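掲示板トップ > 食卓と住まい > 雑談
長いテーブル一台か、小さいテーブル四台か

投稿者:プロドロモス
November に新しい部屋へ移る予定の、読書と食事の会をしている者です。日本語は勉強中ですので、不自然な文がありましたらお許しください。
私たちの会は「Irnwood」という名前で、毎回、本を一冊読んでから、皆で夕食を食べます。人数は20人です。今までは小さい四角のテーブルを四台使っていました。今度の部屋は細長い形ですので、長いテーブル一台に変えたいと私は考えています。長さは410センチの物を見つけました。ただ、全員は座れませんから、残りの人には壁のほうの椅子を使っていただくことになります。
経験のある方に、二つのことをお聞きしたいです。一つは会話のこと、もう一つは料理の置き方のことです。

投稿者:ミリヤム
はじめまして。私は小さいテーブルのほうに賛成いたします。
長いテーブルでは、端の人と反対の端の人は、その夜一度も話しません。私は前の職場の食堂で、二年間、同じ端に座っていました。反対側の端に座っていた方のお名前を、最後まで知りませんでした。少し悲しい話です。
それから、壁の椅子に座る人は、お皿をひざの上に置くのですか。スープの日はどうなりますか。

投稿者:エフティミア
ミリヤムさんのご意見は分かりますが、私は反対です。
小さいテーブルは、グループが固定されてしまいます。仲の良い人が先に来て、先に同じ所に座ります。新しく来た人は、空いている席に「入らせていただく」という気持ちになります。長いテーブルには、そういう境目がありません。隣の隣の話が聞こえて、途中から参加できます。私の祖母の家では、食事の時間はいつもそうでした。声は大変うるさかったですが。

投稿者:ミリヤム
うるさいことが問題なのです。
読書の会でしたら、静かに話したい人もいらっしゃると思います。隣の隣の話が聞こえるということは、自分の話も隣の隣に聞こえるということです。本の感想は、時々、個人的な話になります。

投稿者:アポストロス
横から失礼いたします。会話のことは好みだと思いますので、料理について書きます。
長いテーブルの場合、大皿を真ん中に一つだけ置くのは良くないです。端の人は手が届きませんし、「取ってください」と何回も言うのは恥ずかしいです。同じ料理を二つの皿に分けて、両方の端に近い所へ置いてください。パンと水は、もっと細かく分けたほうが良いです。塩も忘れやすいです。私の家では塩がいつも旅行をしています。
幅はどのくらいですか。幅が狭いと、お皿を向かい合わせに置いたとき、大皿の場所がなくなります。長さより幅のほうが大事だと私は思います。

投稿者:プロドロモス
皆様、ありがとうございます。
幅はまだ測っておりません。お店の方に聞きます。店は Arkora という中古家具の店で、返事が少し遅いです。
ミリヤムさん、スープの日のことは考えていませんでした。壁の椅子の人には、小さい台を用意するべきかもしれません。しかし、そうすると、結局小さいテーブルを買うことになりますね。

投稿者:ハナン
読んでいるだけのつもりでしたが、一つ書かせてください。
席を途中で変えることはできませんか。私が参加していた料理の会では、主菜が終わったら、コップだけ持って席を移動する習慣でした。最初は皆さん面倒だと言いました。しかし、甘い物の時間には必ず違う人と話すことになりますから、私はとても好きでした。壁の椅子の人も、そのときにテーブルへ来られます。

投稿者:エフティミア
ハナンさんの案は良いと思います。ただ、足の悪い方がいらっしゃる場合は、その方の席は動かさないでください。動ける人がその方の近くへ行けば十分です。

投稿者:ミリヤム
移動するのでしたら、長いテーブルでも私は我慢できます。「賛成」とはまだ書きません。
質問ですが、木のテーブルですか。熱いお鍋を直接置く人が必ず一人います。布を敷くか、鍋敷きを多めに置くか、先に決めておくほうが良いです。

投稿者:アポストロス
布には反対です。長いテーブルの布は、誰かが立つときに引っぱってしまいます。私は水差しを一つ、それで割りました。鍋敷きにしてください。
木でしたら、水の輪の跡は残る物だと思っておくと気持ちが楽です。私は気にしないことにしましたが、妻は気にしています。

投稿者:ハナン
布は真ん中に細く敷く形なら、引っぱられません。端から垂れませんので。洗濯も簡単です。

投稿者:アポストロス
なるほど、細い布は考えたことがありませんでした。それなら反対を取り下げます。

投稿者:プロドロモス
木です。まだ迷っておりますが、気持ちは長いほうに傾いています。細い布と、途中の席の移動を、次の集まりで皆に相談いたします。幅が分かりましたら、またここに書きます。

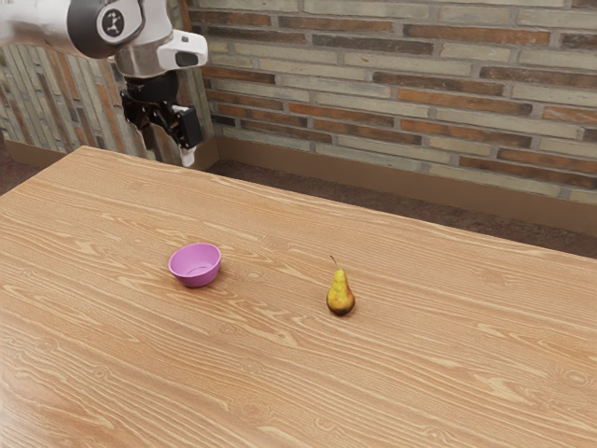 長い木のテーブル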